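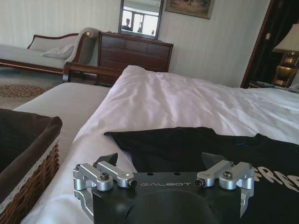 Zesance床边整理计划八月起开放报名，首批80户家庭参加

由家居整理工作室Zesance发起的“床边整理计划”将于八月正式开放报名。首批名额为80户，面向所有被卧室衣物困扰的家庭，不限户型，也不要求家里先收拾好再来参加。计划的内容很具体：从一张床、一只篮子和当天换下来的几件衣服开始，用四周时间，把卧室里最容易堆乱的一角理顺。

这个计划的起点，是工作室去年秋天做的一次读者征集。征集共收到3,596份回复，题目只有一个：家里哪个地方最难保持整齐？厨房台面和玄关都有不少人提到，但排在第一位的是床，共有1,023人选了它。很多人在留言里写得非常生动：洗好的衣服先放床上，晚上要睡觉了挪到椅子上，第二天早上又挪回床上，来来回回好几天，就是进不了衣柜。

“看到这些留言，我们整个工作室都笑了，因为我们自己家里也这样！”Zesance创办人Malathi Kaimal说，“床是家里最大的一块平面，又软又干净，叠衣服再合适不过。与其劝大家别往床上放，不如就把床当成工作台，用完收走。”

计划第一周只做一件事：叠T恤。参加者会收到一份图解手册，讲解如何在柔软的被面上把衣服摊平。被子有褶皱，衣服铺上去容易跟着起伏，手册建议先用手掌从领口往下摆方向抹一遍，再把两侧向内折。深色T恤放在白色被子上轮廓最清楚，初学者可以从黑色的那几件练起。带印花的衣服把图案留在外面，找的时候一眼就能认出来。

第二周轮到篮子。许多家庭其实已经有一只好看的编织篮，只是一直放在角落里，里面装着什么自己也说不清。计划鼓励大家把它请到床边来，专门放“穿过一次、还不用洗”的衣物。手册里用了整整六页讲篮子，包括衬布怎么拆洗、花边怎么熨、藤编的边沿起毛刺了怎么处理，编辑部写得停不下来，最后还删了两页。 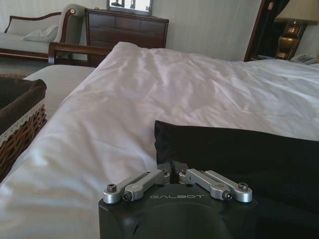 白色被子与床边带蕾丝花边的编织篮，后方是一张浅色软垫躺椅。

第三周的主题是“床以外的座位”。躺椅、床尾凳、单人沙发，都是衣服最爱去的第二站。计划不要求把它们清空，只请参加者每天晚上睡前看一眼，把上面的衣物分成两类，要么进篮子，要么进衣柜，靠垫摆回靠背前面。整个过程通常只要几分钟，放一首歌的工夫就够了。

第四周没有新内容，留给大家巩固前三周的习惯，也可以补上落下的练习。

在正式开放之前，计划已在Wenduvach社区做过一轮试行，共有131位居民参加，年龄最小的参加者是跟着外婆一起来的小学生。试行期间，社区活动室每周二晚上七点开放，大家带着自己叠不好的衣服过来互相请教，连帽衫和松紧床单是最受欢迎的两道难题。

参与设计课程的整理师Babatunde Okeke负责试行期间的现场指导。他说：“有位阿姨教了我一种叠床单的办法，比我用了十年的还快，我当场就请她再演示一遍。手册第二版里就有她的叠法，我特别高兴能把它带给更多人。”

本次计划的手册由Iyengar印务承印，采用可以摊平的线装，方便放在床上边看边做。收纳品牌Griltance为首批参加家庭提供棉质篮子衬布，有深棕和米白两种颜色，尺寸可按家中现有的篮子选择，参加者无需另外购买新篮子。

报名自八月第一周开始，名额按报名先后分配，费用全免。手册和衬布会在开课前寄到各家，四周课程结束后归参加者所有。未能进入首批的家庭可以登记候补，第二批预计在冬季换被子的时节开课，届时会加入厚被收纳和毛衣折叠两项内容。

Wenduvach社区的周二晚间活动也会继续举办，不报名参加计划的居民同样可以来坐坐，带上衣服就行。

关于Zesance
Zesance是一家专注日常居家整理的工作室，业务包括上门整理、社区课程和图解手册出版。工作室目前有整理师九名，课程以小班和社区活动为主。

媒体联络：Zesance工作室传播组，工作日上午十点至下午五点。如需手册样本或采访课程整理师，请在来信中注明媒体名称及截稿时间。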